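## 4. Recording demonstrations with the hand-held pair

This section covers data collection with two hand-held grippers and the head camera. It assumes that the grippers have been charged and paired (Section 2) and that the head camera has been calibrated (Section 3). The same procedure was used for the Rotwood household set, in which 200 episodes per room were kept for training.

### 4.1 Preparing the room

1. Choose a work surface that both hands can reach without a step. Kitchens, bathrooms and utility rooms are all suitable.
2. Leave the room as it is normally kept. The Nustine policy is trained on household clutter, and rooms that were tidied for recording gave lower success rates in the Cenamcombe trials.
3. Turn on all the lights that the resident would use. Do not add lamps.
4. Cover or remove mirrors that show the tag cubes. A reflected tag can be decoded as a second gripper.

**Caution:** Keep the grippers out of running water. The housings are not sealed.

### 4.2 Starting a session

1. Put on the head camera and tighten the strap until it does not shift when you nod.
2. Hold one gripper in each hand with the tag cube on top. Check that the left and right grippers have not been swapped. The tag IDs are fixed to a side, and swapped grippers produce mirrored trajectories that the checker does not flag.
3. Open and close each gripper fully, three times. The recorder uses this motion to set the zero and the limit of the finger width.
4. Hold both cubes in view of the head camera until the status tone sounds.
5. Start the episode with a double squeeze of the right trigger.

### 4.3 Performing the task

Move at a normal pace. Pose is estimated from the tags on each cube, and at least one face must be readable from the head camera for most of the episode. A short loss is filled in by the inertial unit. A loss of more than 900 ms ends the usable part of the episode.

In narrow rooms the operator's own body is the usual cause of tag loss. Lean back slightly before bringing a gripper close to the chest, and turn the wrist so that a face of the cube stays toward the camera.

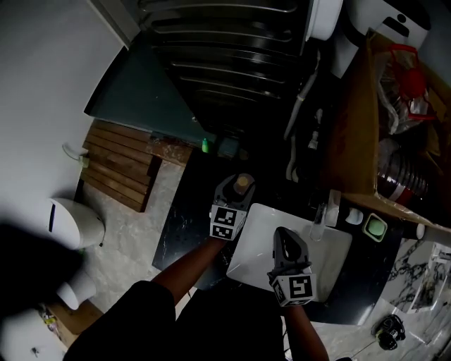

Small objects need a slower close. Bring the fingers to the object, pause, and then squeeze until the object is held. The pause gives the segmentation step a clear boundary between reach and grasp — without it, the two phases are often merged and the episode has to be labeled by hand.

When only one hand is working, keep the other gripper in view and still. Do not rest it on the counter. Contact with a surface is logged as an action.

End the episode with a double squeeze of the right trigger, with both grippers open.

### 4.4 Checking the result

1. Run the checker on the session folder.
2. Discard any episode with a tracking score below the limit set in the project file.
3. Compare the replayed gripper paths with the video for one episode in each room.

In the Saavedra comparison, 1170 episodes were recorded and 202 were discarded at step 2. Most of the discarded episodes came from tag loss near the torso. Retraining operators on the posture described in 4.3 reduced the loss more than adding a second head camera did.

**Note:** The discard limit was set by Violeta Benítez for the July release and has not been changed. Raise it only if the replay in step 3 shows visible drift — a higher limit removes usable bimanual episodes first.

For upload and anonymization, continue with Section 5.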